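Speaker notes — "Setting the Round Table"
Perside Community Hall, evening talk, 6th August

Slide 1, title. Leave it up while people find seats. Say hello, say thank you for coming out in this heat, and mention that the iced tea at the back is for everyone and I would love to go home with an empty pitcher.

Opening. I grew up at a rectangular table. My grandmother sat at one end, my grandfather at the other, and the rest of us lined up along the sides and shouted for the potatoes. I was past thirty before I had a round table of my own — bought secondhand in Dundberg, far too big for the apartment, and it had to come in through the window. (If they laugh, tell the window story. If they don't, move on.) I set it wrong for years. I laid it like my grandmother's table, with everything squared up to the edge, and it always looked a bit lost.

Slide 2, the cloth. Talk about the drop. I like a cloth that comes down well past the lap, and yes, you'll have to gather it up when you sit, and yes, somebody will sit on it. Plain colors are kinder than patterns on a round table, because a pattern has to run one way and half your guests get it upside down. Iron it on the table if you can bear to. Put a folded blanket underneath, keep the iron moving, and go from the middle out.

Pause here for the question about stains. There's always a question about stains. Soy sauce: cold water, dab, don't rub, and wash it that same night even though you're tired.

Slide 3, the turntable. Ask for a show of hands, who calls it a lazy Susan and who calls it something else. We always get some lovely answers. Main points: wipe it after the cloth goes on, since lint shows up terribly on anything shiny. Give it one full spin before you put food on it. Leave a hand's width between the edge of it and the nearest plate, more if you have big serving spoons, or the first person to reach for the greens will sweep the next person's cup into their lap. I did this to my future mother-in-law. Keep that short, I went on much too long in July.

Slide 4, the place setting. Plate first, a comfortable distance in from the edge. Bowl on the plate. Chopsticks to the right, on a rest if you have one, and the spoon beside them. Cup and saucer above. Then walk all the way around and look at it from every chair. I have 12 places at my big table when the whole family comes, and I still do the walk, every time, with my coffee in my hand.

Slide 5, carrying. I want to spend a little while on this one, because it's the part people skip. You can carry a whole place in one trip. The bowl rides on the plate, you hold the plate by the rim with your thumb on top, and the chopsticks and spoon go together in the other hand. Take it slowly between the chairs.

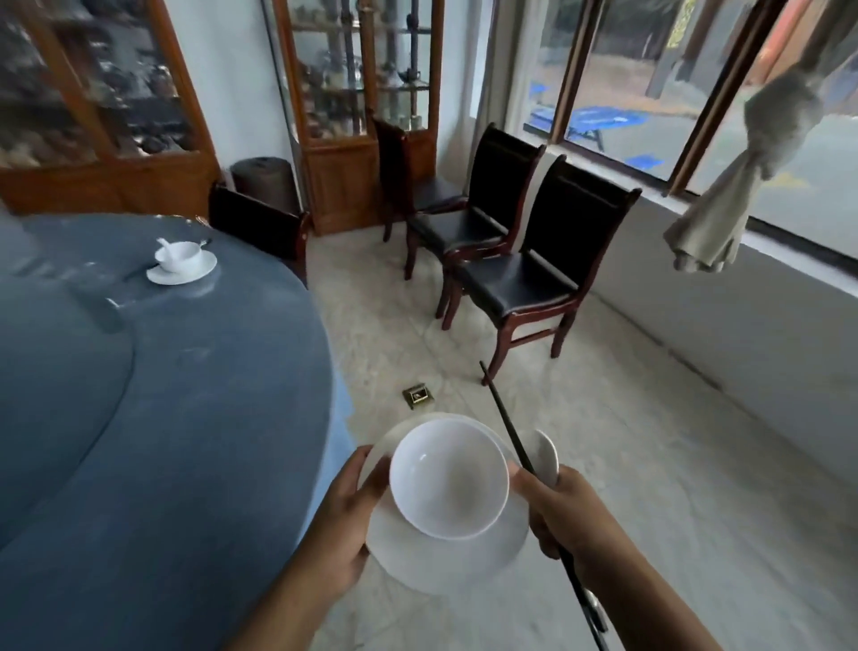 A letter that came after the Vidal talk put it differently: the writer sets everything from a tray, has done for 51 years, and thinks carrying a bowl on a plate is asking for trouble once your wrists are not what they were. Read that out, it's a fair point and it got me thinking. If your hands are stiff, or the dining room is a long way from the kitchen, please use a tray with a damp cloth on it. I'd only add that you need somewhere to put the tray down, and at my house that means moving the cat.

Slide 6, clearing. Keep it brief. Spoons and chopsticks first, then bowls, then plates. Don't scrape at the table. Leave the teacups till last so people know they're welcome to stay on a bit.

Before questions: remind them the Dandument crockery swap table is by the side door, odd saucers especially wanted. Handouts are on the chair nearest the exit. Bring the spare bowls home this time.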